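Kitchen and Workshop Chores by Robot: Frequently Asked Questions
Burnen Automation Notes. Last revised 4/1/22
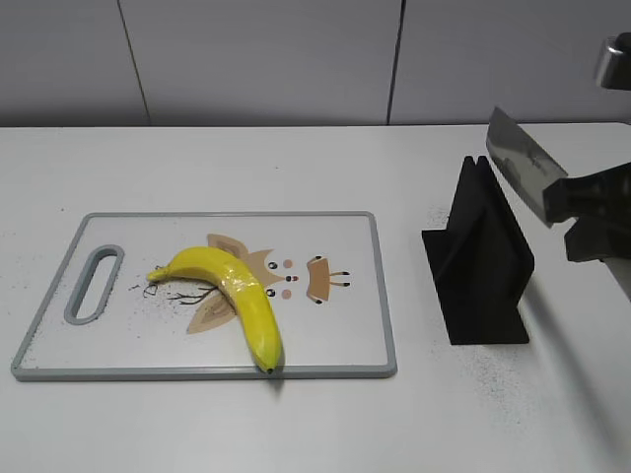

These questions come from appliance makers, canteen operators and small workshops that write to us asking whether a manipulator can take over a manual job. Answers refer to single-arm systems with a two-finger or similar gripper unless stated otherwise. Prices and legal requirements are outside the scope of this page.

Can a robot arm cut up food today?

Yes, under restrictions. Slicing a soft item of known size, on a board at a known height, with a knife taken from a known position, is within reach of several research and pilot systems. Cutting whatever happens to be in the refrigerator is not. Industrial slicing lines have handled bread, meat and vegetables for decades, but those are dedicated machines with fixed blades and feed mechanisms. They solve a different problem from an arm that picks up an ordinary knife.

Why is using an ordinary knife so difficult?

The knife is a second tool held by the first. Any slip or rotation of the handle in the gripper moves the cutting edge, and a small angular error at the handle becomes a larger position error at the far end of the blade. Knife handles are also shaped for a palm and four fingers. Parallel fingers touch a curved handle along narrow lines, and the blade can pivot about those lines when it meets resistance.

Three remedies are in use: fingertips molded to the handle, a compliant pad that increases contact area, and a fixture bolted to the wrist in place of the knife handle. The third is the most reliable. It also removes the benefit of a general-purpose gripper.

Does the type of knife matter?

Yes. A broad rectangular blade is easier to locate with a camera than a narrow one, and its straight edge suits a vertical press. A curved edge needs a rocking motion to complete the cut. Serrated blades need a sawing stroke with controlled downward force. Polished steel of any shape gives poor depth readings under direct lighting, and most systems rely on the handle or the holder for localization.

What is the purpose of the knife stand?

It makes the start and end of the task repeatable. A knife lying flat on a table is hard to grasp, as there is little clearance under the handle for fingers. A stand presents the handle at a fixed height and angle.

Returning the knife is the harder half. The slot is narrow, the blade position in the grip may have shifted during cutting, and contact with the edge of the slot can push the stand away. Fix the stand to the table if the application allows it. If it must stay loose, program a search motion with a low force limit and let the blade find the slot.

Why do demonstrations so often use a banana?

A banana needs little cutting force and stays put better than a round fruit. Its outline is easy to segment against a light surface. The curve is useful as well: the planner must choose a cut angle that changes along the length, which a straight cucumber does not require. Artificial fruit is also used for trials of grasping, approach and placement, and it does not bruise or change color over a long session. Results with artificial fruit say nothing about cutting force, juice or skin, and should be reported separately.

Who holds the food?

In a single-arm setup, usually no one. This is the main mechanical limitation. A person pins the item with the other hand, and an arm working alone depends on friction between food and board. Long items that rest at several points are manageable. Onions, potatoes and anything that rolls are not, unless they have first been halved or placed in a holder. Dual-arm systems address this at the cost of a second controller, a larger safety zone and collision checking between the arms.

Do printed cutting boards cause problems?

They can. A board with a picture on it adds edges and colors that a vision system may confuse with food. Models trained on plain boards lose accuracy on patterned ones. Models trained on varied boards generally do not. We advise testing with the boards the user owns and including dark crumbs, stains and scratches in the test set. A raised rim should be entered in the collision model, as a blade descending near the edge of the board will strike it.

How many demonstrations does a learned system need?

It depends on how much the setup varies. In our own bench trials at the Krūmiņa site, a fixed board and stand with one type of fruit required 100 demonstrations before the policy was usable. Allowing the board, stand and fruit to move freely raised the total to 2722. Returns were poor after that point, and further gains came from changing the fingertips. These figures apply to our hardware and should not be used for planning elsewhere.

What failures should we expect?

In the same trials, Inese Venckus logged failures by phase. In descending order of frequency:

Blade misses the slot on return
Handle rotates in the grip at first contact
Cut stops short of the board, leaving pieces joined by skin
Board slides during the stroke
Food sticks to the blade and is carried away on the upstroke

The third item is easily overlooked. From overhead, a partly cut piece looks the same as a separated one. Check with a side view or by nudging the piece.

Is it safe to work next to a robot holding a knife?

Not on the basis of the arm's rating alone. A collaborative arm is designed to limit force on contact, but those limits assume blunt surfaces. A sharp edge can injure at forces far below the stopping threshold. Treat the cell as guarded space whenever the blade is out of its holder. The risk assessment must cover the whole application, including dropped tools and power loss during a grip.

Which chores are closer to routine use?

On the shop floor: machine loading, palletizing, screwdriving and simple sorting. Bartosz Walczak's group at Plovik runs a machine-loading cell through a full shift with one operator covering several stations. In the home: floor vacuuming and lawn mowing, both of which avoid grasping altogether. Wiping a clear table is feasible. Folding laundry is feasible but slow. Preparing a meal from start to finish is not available at household reliability.

What about cleaning up afterward?

Mostly unsolved. Fine grit and crumbs fall below the resolution of many depth cameras, and a gripper is not washable unless it was built for that. The Restel sleeve we use in August and other warm periods must be changed every 14 cycles when cutting wet food. The change is done by hand.

Should we wait or start now?

Start if the task has one product, one tool and a fixed layout, and if a person is present to clear faults. Wait if the value depends on handling unfamiliar items without supervision. For kitchens producing fewer than 3000 portions a month, our advice has been to buy a manual or powered slicer.

Can you evaluate our task?

Send a video of a person doing the job at normal speed, the dimensions of the work surface, and a list of every item and tool involved. Include the awkward ones.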